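Ticket 493: scanned comic pages showing in the wrong order, speech balloons gone fuzzy
Opened by: Joanne Dawber
Section: Reader and catalogue
Status: Open, waiting on a test

Joanne Dawber wrote:

Hello all, me again! I've got a funny one with the Vonora reader and I've been going round in circles with it since the weekend, so I'm putting it all down in one go and hoping somebody spots what I've missed.

I look after the scans for our little British comics index (old weeklies mostly, plus a few summer specials and a heap of small press stuff from the eighties). We've got just over 1,000 issues up now. Everything was fine until I added the Bloxham run, which is a set of 18 issues of a humour weekly that Sheila Hebden scanned for us. Lovely clean scans, she's taken ever such care over them. But when you open any of them in the reader, two things go wrong.

First, the centre pages come up the wrong way round. You get the right-hand half of the spread, then the left, so the punchline arrives before the joke. Second, the lettering on the strips looks as if somebody has breathed on it. The drawings are fine, it's only the words in the balloons, and only at the normal reading size. Zoom in and they're crisp as you like.

What I've tried so far:

Cleared the reader's cache and logged out and in again. No change.

Tried it on the laptop and on my tablet. Same on both, so I don't think it's my screen.

Deleted issue 7 and put it up again from Sheila's original files. The centre pages were still back to front, but the cover thumbnail went missing as well, so that was a step backwards. I got the thumbnail back by saving the issue record twice (no idea why twice, once did nothing).

Renamed the pages with a nought in front of the single numbers, 01, 02, 03 and so on. I was sure that would do it! It did sort out the back cover, which had been turning up after page one, and I hadn't even noticed that until Brenda Oakley pointed it out. The spread is still wrong though.

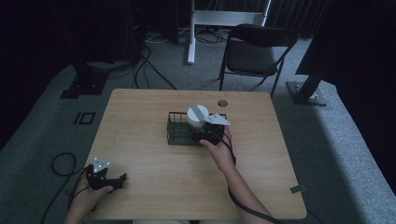

Then I compared one of Sheila's issues with one of my own older ones that behaves itself. Mine has the centre spread saved as two separate pages. Hers has it as one wide picture, and the reader is chopping it down the middle for us. So I think it's the chopping that's gone wrong, and that the reader believes these are manga and wants to go right to left. I had a good hunt for a reading direction setting on the issue record and couldn't find one. Is it hidden away somewhere?

As for the fuzzy balloons, I'm stumped. Sheila's scans are a good bit bigger than mine, if that helps.

Roland Tindall replied:

Hi Joanne, thanks for setting it all out. Reading direction isn't on the issue, it's on the series. Open the series page, choose Edit, and scroll right down past the publisher and the list of artists. If the series was made by copying another one, it keeps whatever the old one had. Could you tell me what yours says? On the fuzziness, please look under Display and let me know whether "Smooth pages" is ticked.

Joanne Dawber wrote:

Oh you clever thing, that's the first half solved! The series did say right to left. I'd copied it from a little batch of Japanese reprints that Brenda Ulloa put in (sorry, other Brenda, entirely my doing and not yours) because it saved me typing in all the boxes again. Changed it to left to right, saved it, and the spread in issue 7 is the right way round. I've looked at four more issues and they're fine too. I'll go through the rest this evening with a cup of tea.

One thing to know if you're reading this with the same trouble: the pages you've already opened stay wrong until you close the issue and open it again. I sat there for a good ten minutes thinking it hadn't worked.

"Smooth pages" was ticked, yes. I unticked it and the lettering is much sharper, but now the grey dotty shading on the adventure strip has gone all wavy, like a net curtain in front of another net curtain. I don't know which is worse! The strip is a really nice one as well, full of night scenes, so there's shading on practically every panel.
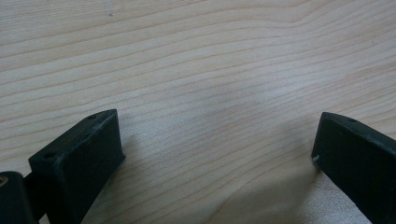

Pale wood grain, close up.

Roland Tindall replied:

The wavy pattern comes from the printing dots clashing with the reader's shrinking of the page. Big scans get it worst. Could you take one issue, make a copy of it at half the width in Stirkau or whatever you use, put that up under a test record and see how it looks with smoothing off? Please keep Sheila's originals, you won't want to scan those again.

Joanne Dawber wrote:

Will do. The originals are safe, Sheila has a set and I've got another on the spare drive. I'll use issue 7 for the test, seeing as I know every page of it by heart now.

Two small questions while I'm here. If the half-width copies do look better, can I attach them to the existing records, or do I need to start again? I've typed in all the strip titles and as many of the artists as we could work out (plenty of it was unsigned, so that was weeks of squinting and asking people) and I'd cry if I had to do it twice. And is there any way of setting smoothing for one series and leaving the others alone? My older scans look better with it on.

Roland Tindall replied:

Yes to the first. Use "Replace pages" and not "Delete issue", and the titles and credits will stay put. No to the second at the moment, it's one setting for everything. I've added it to the list of requests for the June update but can't promise it'll get in. Leaving this ticket open until you've had a go with the test copy.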